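Stimthorpe > Who We Are > About Us

About Husis

We're a small school-supply workshop in Calham, and we fix, clean and fill backpacks. That has been the whole of it for 4 years now, and we still get excited when a carton of bags comes through the door!

Husis started in Otis Esposito's spare bedroom. Otis had been teaching fourth grade at Niven and kept seeing the same bag come back every fall with the same busted zipper, held shut with a binder clip. He took one home over a weekend, put a new slider on it, and brought it back on Monday. By the end of the month he had a pile of them beside the bed and a drawer full of sliders in sizes he hadn't known existed. The spare bedroom lasted one winter. After that we moved to the old shoe store on the Stimthorpe road, where we still are, with good windows, a terrible front step (please watch it) and long counters that seem made for laying out bags.

What we do

Families and schools bring us backpacks that are worn, stuck, torn or just plain dirty. We go over each one, mend what can be mended, and send it home again. Bags that people have outgrown come to us too, and once they're ready those go to kids who need one for the new school year. Last school year we sent out 2295 bags, almost all of them with a pencil case, a ruler and a pack of lined paper already inside.

We also run open tables on Saturday mornings, where anybody can sit down with a bag and learn to fix it. Kids are very good at this. They have small fingers and they're not afraid of a seam ripper, and a nine-year-old who has replaced her own zipper pull will show it to every single person on the bus.

How we look at a bag
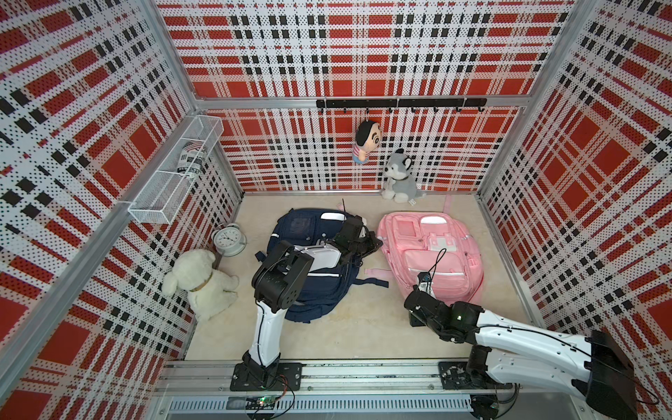

A backpack gets laid flat before we do anything else to it. People tend to check a bag while it's hanging from a hook or slung over a chair, and a hanging bag hides a lot – the weight pulls the fabric straight and the straps fall in front of the pockets. Flat on its back, it can't hide much. Take the navy one with the white zipper trim and the pink one beside it: with the straps spread out to the sides you can get at the front pockets, follow a zipper from one end to the other, and see whether both straps look the same length. Then we turn the bag over and do the back panel and the place where the straps are sewn in, which is where most of the real damage lives. The stitching there takes the whole load every time a kid swings the bag up by one shoulder (and they all do).

After that come the insides. We turn every pocket out over a tray and keep what we find in an envelope with the family's name on it. It's mostly pencil shavings, erasers and permission slips, but we've returned house keys, a retainer and one very well-traveled library card.

The small parts are our favorites

Ask anyone here what they like best and you'll get a very specific answer. Otis is a zipper person. He can tell from the sound whether the slider is worn or the teeth are bent, and he keeps his pliers in his shirt pocket so they never end up on somebody else's table. Others of us would much sooner talk about buckles. 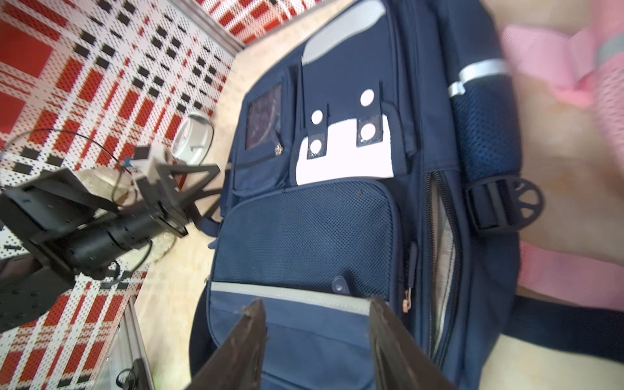 Buckles are such a cheap, easy thing to replace, and a missing one can put a perfectly good bag out of use for years. We keep boxes of them sorted by strap width, along with cord, snaps, webbing and zipper pulls. If you've lost half of a buckle, bring us the other half and we'll try to match it. We don't always manage an exact color, and we'll say so before we sew anything on.

Mesh is harder. A small hole in a mesh pocket can be darned with matching thread and will hold up fine for a water bottle, but a long tear along the trim usually means taking the whole pocket off and putting on a new one. We learned that the slow way, on a batch of bags from Niven that took us most of July.

Reflective strips are something we've become a bit passionate about. Plenty of kids in Calham walk to school before it's fully light, and the road past our shop has no sidewalk on one side. If a bag comes in without any reflective fabric, we'll offer to add a strip across the front pocket and one on each strap. There's no charge for it, and you can choose where it goes as long as we can get the needle there.

Washing

We wash by hand, in cool water, with plain soap and a soft brush, and we dry everything in the back room with the pockets open. It takes 2 days, sometimes 3 when the weather is damp. Please don't put a backpack in the dryer at home! The coating on the inside of the fabric comes away in flakes and there's no putting it back.

Before you bring a bag

Empty it as well as you can, tie a note to the top handle with your name and phone number, and tell us what's bothering you about it, even if it seems minor. "The left strap slips" is really useful. "It's broken" leaves us guessing a little. If your child has a strong opinion about the color of the new zipper pull, write that down too. We've got a whole jar to choose from, and we take it seriously.

Drop-off is at the side door during shop hours, and schools with more than a carload should call first so we can clear the counters. Outgrown bags are welcome all year, in any size and any state short of moldy.

Page last updated Monday, August 1, 2022.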